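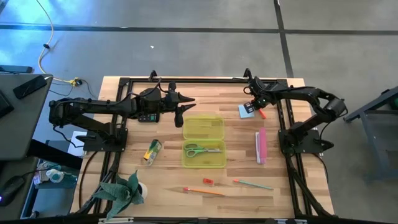

How Do You Teach a Robot to Pack a Pencil Case?

Hi! I'm Solange, and I have a job that makes my little cousins very jealous. I teach robot arms to do chores. Small chores, mostly. This winter it's pencil cases, and I've been at it since December.

I bet you can pack a pencil case without thinking. You grab the scissors, drop them in, toss in a pencil or two, done. Maybe you do it while talking to your friend and eating a cracker. So why does a robot need lessons?

Well, try this. Write down exactly how to pick up a pencil. How far do you open your fingers? How hard do you squeeze? Which way do you turn your wrist if the pencil is lying crooked? And what if it rolls? (They always roll.) I tried writing it all down once, and I had a whole page before I even got to the part where the pencil goes up in the air.

So we don't write it down. We show the robot!

First, Meet the Arms

A robot arm is a bit like yours. It's bolted down at the bottom, where your shoulder would be, and then it has an elbow, and then a wrist. Each bendy spot is called a joint. Inside a joint there's a motor that makes it turn, and a sensor that keeps track of how far it has turned.

At the end, where you have a hand, our arms have a gripper. Ours has two fingers that open and close, kind of like kitchen tongs. Two fingers sounds like plenty until you try it. Go get two chopsticks or two rulers, one in each fist, and pick up an eraser. I'll wait.

Hard, right? Now imagine doing that when you can't feel the eraser.

Two Ways to Show a Robot

The first way is by hand. You take hold of the robot's arm and move it, gently, the way a swimming teacher might move your arm through the water. While you push it along, the sensors in the joints write down every bend. People call this hand guiding. I like it for simple moves, but with two arms it gets awkward. I only have two hands myself, and my own elbows end up in the way.

The second way is by remote control, and the long word for that is teleoperation. "Tele" means far away, the same as in telephone. You don't have to be far away, though! You could be right beside the table. Some people use a game controller, and some wear a headset and wave their hands around, which looks very silly from outside. My favorite kind is a pair of copycat arms. You hold a small arm in each hand, and whatever your small arm does, the big one does too. Bend the little elbow and the big elbow bends.

At Dellimari, the workshop where I work, we named our copycat arms Prins and Turkus. Prins is the left one. Turkus squeaks.

What the Robot Remembers

Every time I pack the case from start to finish, that's one demonstration, or "demo" for short. The computer saves two kinds of things during a demo. It saves what the joints were doing, and it saves what the cameras saw. Later on, it goes through all those demos and looks for how the two fit together. When the scissors look like that, the arm moves like this.

That part is called training. I don't have to be there for it, so I go have soup.

One demo isn't nearly enough. If I only show the robot one time, it might learn "reach for this exact spot on the table" when I wanted it to learn "reach for the pencil." Move the pencil over by the width of your thumb and it grabs a fistful of air. So I do it over and over, and I mess up the table a little each time. The pencil points another way. The eraser goes closer, then farther. So far I've done 339 demos with the pencil case, and I'm aiming for 400.

Look back at the top of the page and you'll find the case open with just the scissors in it, while the pencils and the red eraser are out on the wood. Now compare it with this moment, where there's a whole bunch of stuff in the tray:

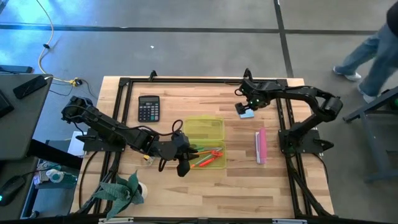 Why Is There So Much Other Stuff on the Table?

Good eye, if you spotted the calculator! And the plant. And the blue sticky notes, with a gripper right over them.

Real desks are messy. If a robot only ever practices on a perfectly clean table, it can get very confused by a calculator. It has never met one! So we like to have extra things around during practice, and over many demos the robot can learn which things matter for the job and which things to leave alone. Nobody wants a leaf in their pencil case.

The see-through case is a tricky one too. Look at how the wood shows right through it. You and I can tell there's plastic there, but a computer looking at colors has to work harder to find the edges.

What If I Make a Mistake?

I make loads. I drop things, I bump the lid, once I sneezed and Turkus threw an eraser. A robot doesn't know which parts were oops and which parts were on purpose, so if I leave a bad demo in the pile, it may copy my oops. My boss, Masanobu Morikawa, checks through the demos and takes out the bad ones. All our chores together come to 2,926 demos now, so he drinks a lot of tea.

But some mistakes are worth keeping. If I drop a pencil and then pick it up again nicely, that goes in. The robot is going to drop pencils too, and it should see how to fix it.

Try It With a Friend

You be the robot. Close your eyes and make your hand into a two-finger gripper. Your friend holds your wrist and moves your arm to pick up a sock and put it in a shoe. Do that five times, then open your eyes and try it by yourself, moving the same way your friend moved you.

Next, have your friend move the shoe and give it another go. Then swap! My next job is called the Trirkow box, and it has a zipper, so wish me luck.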